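Skimthorpe Toy and Play Library
Progress report to the Unero Fund
Submitted Jun 5, 2022

1. Purpose of the grant

The Fund awarded the library £3,554 towards the sorting, cleaning and relisting of its small-world play stock, which is lent to families and early years settings in Skimthorpe and Rorncombe. The present report covers the period to the end of April and sets out expenditure, work completed and work outstanding.

2. Sorting and listing

At the start of the grant the collection was held in mixed boxes carried over from the former Rorncombe branch. Farm animals, zoo animals, vehicles and doll's house pieces had been stored together, and sets were regularly lent with parts missing. The stock has now been divided by type, and 594 pieces have been entered on the new list. Each entry gives the kind of toy, its condition and the set to which it belongs.

Broken pieces and those with sharp edges have been withdrawn. Pieces without a set have been kept where they are sound, and will be used to complete farm and woodland sets as these fall short. The vehicles took longer than planned — many had loose axles — and a small number are still to be examined.

3. Storage and equipment

The sum of £700 was set aside for trays, labels and shelving. Shallow trays have replaced the deep boxes in the sorting area, and staff are now able to check a set without emptying it on to the table. Shelving has been fitted along one side of the store. The second run of shelving was delayed by the supplier, Mägi, and is expected before the autumn term.

4. Farm animal sets

The farm sets are the most frequently borrowed part of the collection and were given priority. Four complete sets are ready for loan, and a fifth lacks only its fencing. Checking is carried out tray by tray, with animals compared against the list before they are bagged. 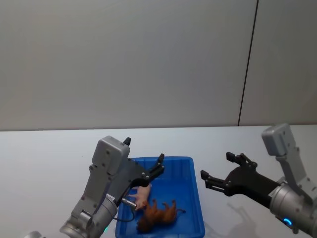

Rorncombe Playgroup wrote that the labelled sets had made returns much simpler, but asked whether the contents card might show drawings as well as words, so that the children could help to put the animals away. The library considers this a reasonable request and will produce a trial card for the farm sets within the existing budget.

5. Work outstanding

The remaining vehicles will be examined and listed, followed by the doll's house furniture. The loan leaflet requires revision to reflect the new set numbers. No change to the agreed budget is sought, and receipts for trays and labels are held at the Skimthorpe office for inspection.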